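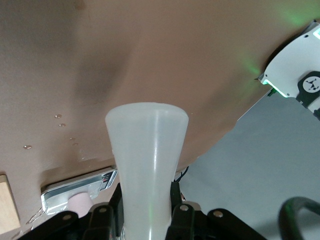 Water on the shell, nozzle below.

Home Stories Archive Submit
14 September 2018
By Ileana Husar
Reading time: 7 minutes

Residual Water

The procedure for Test 308 was one page long. The shell was to be wiped with a lint-free cloth and left to stand for an hour. The nozzle was to be brought up under the curve until its mouth almost touched the surface. The valve was to be opened for the set time and closed. Any water left on the surface was to be logged by position, then wiped off, and the run repeated.

Hildegard Harms had written the procedure and had also carried it out for 11 years. She kept the log in pencil. Domusine supplied pens, but the pens skipped on damp paper.

The column headed Residual Water normally held a dash. On run 2401 it held the number five.

She drew the positions on the outline of the shell printed at the bottom of the sheet. One drop was the highest, with another just under it. A third sat farther left and lower. The last two were close together, nearer the center. She marked each with a small circle, wrote the time, wiped the surface, and checked the cloth. The cloth was damp. She hung it on the rail and started the next run.

Run 2402 left five drops in the same positions.

A drop clings to a sloping surface until its weight exceeds the grip along its edge. Where it settles depends on the finish, the temperature, and whatever was on the cloth. None of these repeats to the millimeter. Harms laid one sheet over the other and held them up to the lamp. The circles matched. She wrote "cloth?" in the margin and took a new one from the box.

By the end of the shift the cloth had been changed, then the water, then the seal on the valve. The seals came from Gavrilă and were packed in pairs. She used both. The drops came back where they had been.

She telephoned Brener, in materials, who asked whether the surface was pitted.

"No," she said.

"Did you check with the glass or with your hand?"

"Both."

"Then it's contamination. Use the Flovo."

Flovo was a degreaser. It smelled of oranges and had to be rinsed off with a full liter. She applied it over the whole curve, rinsed, and let the shell stand overnight with the door locked. In the morning she turned on the green lamp and looked before opening the valve. The procedure did not call for this. The surface was already wet, in five places.

She recorded this as run zero, there being no other number for a run that had not taken place.

I came to the test room in October of the following year, as her replacement. She had been moved to documentation at her own request. The handover took one afternoon. She showed me the valve, the rail, the box of cloths, and the cabinet with the sheets, which were clipped together in order and went up to 3701. She explained the pencil.

"And the drops?" I said. I had read the file.

"Log them and wipe them off."

"Has anyone found the cause?"

"There is no column for cause."

She had applied to have one added. The form was in the cabinet, behind the last sheet, with a stamp showing that it had been received.

I did the first run with her standing at my shoulder. The nozzle came up, the valve opened and closed. I bent down and looked along the curve. There was a dark patch toward the top where the light did not reach well, and below it the drops, each with a bright point in it. I drew the circles. She took the sheet from me, held it over one of hers, and moved it slightly to line up the edges.

"Your second one is low," she said.

"It's where I saw it."

She looked at the shell for some time. Then she took the pencil, initialed the sheet next to mine, and did not correct the circle.

The second drop has continued to be low. The change is about the width of a pencil line per month, always downward, and the other four have not moved. I sent the measurements to documentation with a cover note. The reply came back the same day on a standard slip. It thanked me for the data, gave the filing number, and asked at what hour I normally wiped the surface.

I answered that I wiped it directly after logging, as specified.

A second slip followed. It said that she had always waited a minute or so first – this was not in the procedure and I was under no obligation. It was signed H. Harms.

On the next run I logged the water, put down the pencil, and stood there with the dry cloth in my hand. The pump had stopped. I watched the second drop until the minute was up, and then I wiped the shell from left to right and hung the cloth on the rail.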